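Gadura Street Block Club — July meeting, notes by Loukia

We got going at 7:10, me typing as fast as I could (sorry for the typos!). Present were Laiba Baloch, Kwok-wai Yang, Themis Michailidis, Gerasimos Ververidis and me.

Money first. We have $786 in the account after paying $294 for the bounce house deposit. Kwok-wai wanted to know if the deposit comes back when it rains, and Themis will call and ask.

Block party: same end of the street as last year, by the Vlachopoulos bakery. Laiba is doing the flyers and needs 50 printed. We went back and forth on live music for ages — I love the idea, Gerasimos worries about the noise — and settled on music until 9:00. Passed, four to one.
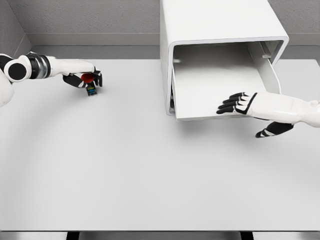
Two white arms over a pale tabletop, computer rendering.

Speed bumps: still no answer from the city. I'll write again, and Laiba offered to sign it with me, yay!

Tree planting got bumped to next time. Themis brought plum cake and we ate all of it.

Kwok-wai moved to close, Laiba seconded, done at 8:25. Next meeting is at my place, same time, please bring a chair.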